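**Tool Case Project, Progress Report**
Group: Sanne Peeters, Themis Triantafyllou, Nikola Popescu

Our task for the automation class is to get the arm to take a tool out of a molded case and put it back in its own slot. We call the project Humo. This report covers the work through November.

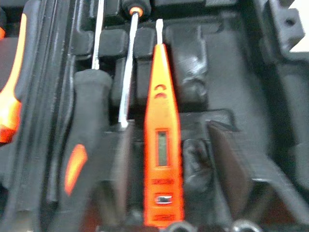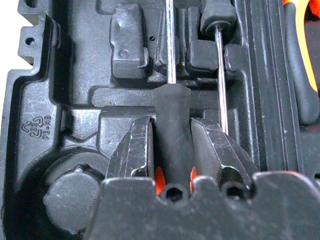
Wrist camera views, screwdrivers in the black insert.

The case is harder than the wooden block we started with. The plastic is black and so are most of the handles, so the first version of our detection code kept mixing up handle and tray. Themis changed it to look for the shiny shafts first and work back to the handle from there. That fixed most of the misses, but under the window it still picks up reflections off the ridges.

Grasping was Nikola's part. The fingers have to go down on both sides of the handle, and the slots leave very little room. We dropped the approach speed and now stop 2 mm above the tray before closing – slower, but we quit bumping the ledges.

We ran 300 attempts with the arm driven by hand and saved 569 short clips, counting the ones we redid. Sanne sorted them and threw out any where the case had moved.

Putting a tool back is still the weak part. The shaft has to line up with its groove, and if the handle turns in the fingers on the way up, the tip lands on the plastic. Kianoush Talebi, our lab instructor, suggested gripping closer to the shoulder of the handle. We have the lab on Saturday and will try that first, then go back to the lighting.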